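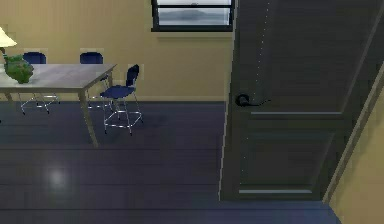

Cómo enseñar a un robot a cruzar una puerta por teleoperación, primero en simulación

Si ya habéis hecho los ejercicios de coger y soltar piezas, os va a encantar este. Abrir una puerta con manilla y pasar al otro lado parece una tontería hasta que lo intentas con un mando en la mano, y entonces descubres que hay que coordinar la base, el brazo y la muñeca casi a la vez. ¡Es un ejercicio estupendo! En esta guía vamos a grabar demostraciones en el simulador, limpiarlas y entrenar con ellas una primera política.

Qué necesitáis

– El simulador Latovside instalado y funcionando, con el paquete de interiores.
– El modelo de manipulador móvil Brollau (base con ruedas y brazo de seis ejes).
– Dos mandos de mano con seguimiento de posición. Con uno también se puede, pero tendréis que alternar entre base y brazo con un botón y las grabaciones salen más lentas.
– Espacio en disco. Mi conjunto completo ocupa 52 GB con las imágenes sin comprimir.

Paso 1. Preparar la habitación

Cargad la habitación del comedor y dejad la puerta gris entreabierta para las primeras pruebas. Empezar así ayuda muchísimo: practicáis el empuje y el paso de la base sin pelearos todavía con la manilla. Cuando os salga con soltura, cerradla del todo y añadid el giro de la palanca.

No quitéis los muebles. Yo lo hice la primera vez, pensando que así sería más fácil, y la política resultante se desorientaba en cuanto le devolvía la mesa. El comedor tiene su mesa gris con las sillas azul marino, y la silla alta que queda hacia el lado de la puerta es muy útil como obstáculo. Moved su posición unos centímetros entre una grabación y otra.

Fijaos también en el suelo. Las lamas azul grisáceo son brillantes y recogen el reflejo de una luz, cosa que a las cámaras de profundidad simuladas les da igual pero a las de color no. Si vais a entrenar con imagen en color, activad la variación de iluminación desde el principio.

Paso 2. Calibrar los mandos

Poneos de pie, con los codos pegados al cuerpo, y pulsad el botón de centrado. Esa será vuestra postura de reposo. Después probad la escala: un movimiento amplio de la mano debería recorrer la zona de trabajo del brazo sin llevarlo al límite. Si notáis que el brazo se estira entero con un gesto pequeño, bajad la escala antes de grabar nada.

Asignad la mano izquierda a la base y la derecha al brazo. Los zurdos podéis invertirlo, pero mantened la misma asignación en toda la sesión.

Paso 3. Ensayar sin grabar

Dedicad un buen rato a esto, en serio. Alun Prydderch, que me enseñó a teleoperar, me tuvo una tarde entera abriendo y cerrando la misma puerta antes de dejarme tocar el botón rojo, y se lo agradezco cada vez que reviso mis datos. La secuencia que mejor me funciona es esta:

1. Acercad la base en diagonal, con el brazo recogido, hasta tener la manilla negra al alcance cómodo del brazo.
2. Parad la base por completo.
3. Llevad la pinza por encima de la palanca y bajad hasta tocarla. Cerrad solo lo justo.
4. Girad hacia abajo con la muñeca, acompañando el arco de la palanca.
5. Desplazad la puerta unos centímetros y soltad la manilla.
6. Seguid abriendo con el lateral de la pinza apoyado en el canto mientras la base avanza despacio.
7. Cruzad, recoged el brazo y parad.

El paso 6 es el divertido. Al principio la base corre más que el brazo y la puerta rebota – paciencia, que se le coge el truco. Pensad en cómo lo haríais vosotros cargados con bolsas de la compra: la mano aguanta la puerta y el cuerpo va pasando.

Paso 4. Grabar las demostraciones

Yo grabé 107 demostraciones y con ellas se obtiene un resultado muy decente. Repartidlas en varias tandas cortas; cuando uno se cansa, los movimientos se vuelven bruscos y el robot aprende esa brusquedad con una fidelidad pasmosa.

Cambiad el punto de partida en cada episodio. Unas veces salid desde el fondo, junto a la pared beige, otras desde delante de la mesa, otras casi pegados a la puerta. Variad también el ángulo inicial de apertura. Lo que no conviene variar es la estrategia: si en la mitad de los episodios empujáis con la pinza y en la otra mitad con el codo del brazo, la política intentará promediar las dos cosas y se quedará a medio camino.

Grabad además unas cuantas recuperaciones. Acercaos mal a propósito, fallad la manilla por poco, retroceded y volved a intentarlo. Estos episodios valen oro, porque le enseñan al robot qué hacer cuando se desvía.

Paso 5. Revisar y recortar

Abrid el visor Hekmont y repasad los episodios a doble velocidad. Borrad los que terminen con la base atascada y recortad los segundos muertos del principio, esos en los que uno se coloca bien los mandos. Si dejáis las pausas, el robot aprende a quedarse quieto, ¡y lo hace de maravilla!

Marcad con una etiqueta el momento en que se suelta la manilla. No hace falta para entrenar, pero luego permite localizar los fallos en un instante.

Paso 6. Entrenar y probar

Exportad al formato Hollenstein y lanzad el entrenamiento con la configuración por defecto. Mi mejor punto de control fue el del paso 2683, bastante antes de lo que esperaba, así que guardad copias intermedias y no os fieis solo de la última. Para compararlas, ejecutad cada una desde las mismas posiciones de partida y apuntad en qué fase falla.

Problemas frecuentes

La pinza resbala al girar la palanca. Casi siempre es que la agarráis demasiado cerca de la roseta. Id más hacia el extremo, donde hay más brazo de palanca.

La base choca con la silla alta. Revisad si vuestras demostraciones pasan siempre por el mismo lado. Si es así, grabad unas cuantas más con la silla desplazada.

El robot abre pero no cruza. Suele venir de episodios cortados demasiado pronto. El final de la grabación tiene que incluir la base parada al otro lado, con el brazo ya recogido.

Los movimientos tiemblan. Activad el filtro de suavizado de los mandos en su valor más bajo e id subiendo. Con demasiado filtro notaréis retraso en la mano, y eso se corrige peor que el temblor.

Cuando la política cruce con soltura desde todas las posiciones de partida, probad a grabar el camino de vuelta, tirando de la puerta hacia el robot. La base tiene que retroceder mientras el brazo tira, y conviene volver a ensayar desde el paso 3.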